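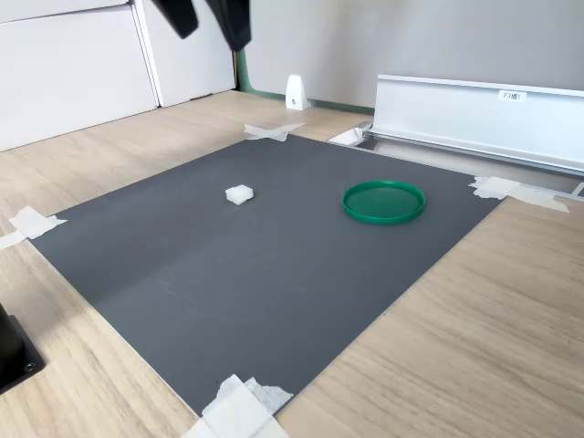
Parilska Tabletop list, message 751
From: Lachlan Bolger
To: Parilska Tabletop list
Subject: Re: Keeping a mat flat on a wood table

Shih-chieh Chiu wrote:

> I bought one of the dark gray Drernberg mats in July, the 80 cm one, and I can't get it to stay put. The table is oak with an oil finish and the mat slides if I lean on it. It also came rolled, so two of the corners lift. I tried a rubber shelf liner underneath and that made a bump in the middle. I don't want to use double-sided tape because of the oil.
>
> Second thing. What are people using to hold small parts? I have a bead tray but it's too deep and it tips when I reach into it.
>
> Shih-chieh

Shih-chieh,

I had the same trouble with mine. Leave out the liner. The mat needs to sit directly on the wood or you will feel every ridge under it.

What I use is plain white masking tape, from the top, half on the mat and half on the table. Two strips crossed over a corner hold better than one long one. My near corner has several layers on it by now because that's where my sleeve rubs, and I just put new tape over the old. It looks messy and it holds. The left edge has its own patch partway along, and the far right corner has one long strip that runs off toward the metal rail.

On the oil finish, I can only speak for my own table, which is a light oak color and has a harder coating than yours. Try a short piece somewhere out of sight and leave it there from one Sunday to the next before you do the corners. Bornska tape is the one I buy. The cheap rolls tear into slivers when you pull them up and you end up picking at them with a fingernail.

For the curl, roll the mat the opposite way and leave it overnight with a couple of rubber bands on it. Đinh posted a method with a hair dryer a while ago but I haven't tried it and would be careful with the heat.

As for small parts, I stopped buying trays. A plastic lid turned upside down does the job. The rim is high enough to stop a bead from rolling off and low enough that you can get your fingers in without tipping anything. I like a green one on the gray mat — you can find it without looking up for long, and white pieces show up well in it. Mine came off a 500 g tub of something, long gone.

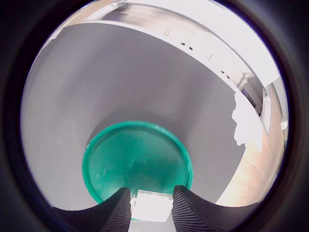 The green lid, with a small white cube in front of it.

I also keep small foam cubes on the mat. They are good for sticking pins in, and for propping up a part while glue sets. Cut them from packing foam with a long blade in one pull. If you saw at it, the faces come out rough, and mine are a little rough anyway.

The mat does pick up scuffs. They are light marks and only bother me when the lamp is low and off to one side. A damp cloth takes off some of them. Don't scrub near the tape or it starts to lift.

If you go the lid route, I have 7 spare ones in different sizes and can bring them to the next meeting. Let me know which day you're coming.

Lachlan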